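**COMUNICADO DE IMPRENSA**
**Para divulgação imediata, sexta-feira, 3 de maio**

# Altomico abre em junho a oficina Tomberg, um espaço para reparar em vez de deitar fora

A Altomico anuncia a abertura da oficina Tomberg, um espaço de reparação de pequenos eletrodomésticos, candeeiros, rádios e ferramentas manuais, aberto a todos os moradores do bairro. A oficina vai funcionar no antigo armazém de tintas da Rua do Poço, que esteve fechado durante muitos anos e que foi renovado durante o inverno passado.

O projeto nasceu de um inquérito feito pela Altomico entre os moradores. Responderam 415 pessoas. Destas, 263 disseram que guardam em casa pelo menos um aparelho avariado e que gostariam de o usar de novo, mas não sabem a quem o levar. Muitas respostas falavam de torradeiras, de ferros de engomar e de máquinas de costura herdadas da família. Uma senhora escreveu três páginas sobre a sua batedeira, e a equipa leu as três páginas com muita atenção.

"Cheguei a este país com uma mala e uma caixa de ferramentas, e a caixa pesava mais", afirma Kamrul Paul, responsável da oficina Tomberg. "No bairro onde cresci havia um reparador em cada rua. Quando um ventilador parava, o meu pai mandava-me levá-lo ao reparador e eu ficava lá a tarde inteira a olhar. Queria que as pessoas de aqui também tivessem uma rua assim."

## Como vai funcionar

A oficina recebe aparelhos de terça-feira a sábado, das dez às dezoito horas. Cada pessoa pode trazer até dois objetos por visita. À entrada é preenchida uma ficha com a descrição da avaria, e pedimos que esta descrição seja o mais completa possível: quando começou o problema, se houve algum ruído ou cheiro, se o aparelho caiu ou apanhou água.

O diagnóstico é gratuito. Depois do diagnóstico, a pessoa recebe um orçamento por escrito e tem quinze dias para decidir. Se não quiser fazer a reparação, o aparelho é devolvido montado, com todos os seus parafusos. Também é possível deixá-lo na oficina para aproveitamento de peças, e neste caso assina-se uma declaração simples.

Quem preferir reparar com as suas próprias mãos pode reservar um lugar na bancada comum. A sala dispõe de 17 lugares com iluminação individual, ferro de soldar, multímetro e um jogo de chaves. Um técnico está sempre presente para verificar a segurança elétrica antes de o aparelho ser ligado à corrente. Menores de dezasseis anos são bem-vindos na companhia de um adulto.

A oficina não aceita fornos de micro-ondas, televisores antigos de tubo nem aparelhos a gás. Para estes equipamentos, a receção fornece uma lista de pontos de recolha autorizados.

## Uma biblioteca de peças

Uma parte importante do espaço é a biblioteca de peças, organizada em colaboração com a empresa Naten. A biblioteca abre com 200 gavetas identificadas por tipo: interruptores, fusíveis, correias, botões, resistências, escovas de motor e cabos de alimentação. As peças mais pequenas são oferecidas. As outras têm um preço fixo, que está escrito na própria gaveta.

A Naten vai ainda imprimir manuais de modelos que já não se vendem. Os manuais podem ser consultados na sala e fotocopiados ao preço do papel. Quem tiver em casa livros de instruções antigos, mesmo incompletos ou em outras línguas, pode entregá-los na receção a partir da abertura. A equipa digitaliza o livro e devolve o original na semana seguinte.

## Cursos de iniciação

Durante o mês de junho realizam-se quatro cursos de iniciação, todos ao sábado de manhã. O primeiro é dedicado às fichas, cabos e interruptores. O segundo trata da limpeza e lubrificação de motores pequenos. O terceiro ensina a soldar, e o quarto é sobre a manutenção da máquina de costura, tanto a de pedal como a elétrica.

Os cursos são preparados pela escola profissional Akpan, que cede dois formadores. A participação custa oito euros e inclui o material. Estudantes e pessoas desempregadas não pagam. Não é preciso ter conhecimentos anteriores, apenas roupa confortável e cabelo comprido preso no curso de soldadura.

"Os nossos alunos aprendem muito com os aparelhos verdadeiros, porque um aparelho verdadeiro tem pó, tem ferrugem e tem a reparação mal feita do dono anterior", refere a direção da escola Akpan. Os alunos do último ano vão poder fazer na oficina uma parte do seu estágio.

## Dia de abertura

No dia da abertura, o público pode visitar o armazém renovado entre as onze e as dezassete horas. Haverá demonstrações de reparação na bancada central, uma pequena exposição de rádios a válvulas emprestados por moradores e uma mesa de troca de ferramentas. O café é oferecido. A data exata será comunicada no painel da porta e na carta mensal da Altomico.

O acesso faz-se pelo portão lateral, sem degraus. Há lugar para bicicletas no pátio, mas o estacionamento de automóveis na rua é muito limitado e recomendamos o autocarro.

As inscrições para os cursos fazem-se pessoalmente no escritório da Altomico, no horário da manhã. Os jornalistas que desejem visitar a oficina antes da abertura ou entrevistar Kamrul Paul podem dirigir o seu pedido ao mesmo escritório, com dois dias de antecedência.

## Sobre a Altomico

A Altomico é uma cooperativa de bairro dedicada à reutilização de objetos domésticos. Organiza feiras de troca, recolhas de móveis e sessões de costura.

## Imagem para a imprensa

Placa de plástico moldado cinzento, com relevos retangulares, diante de um painel de alumínio.
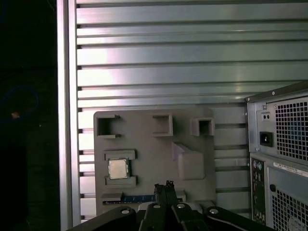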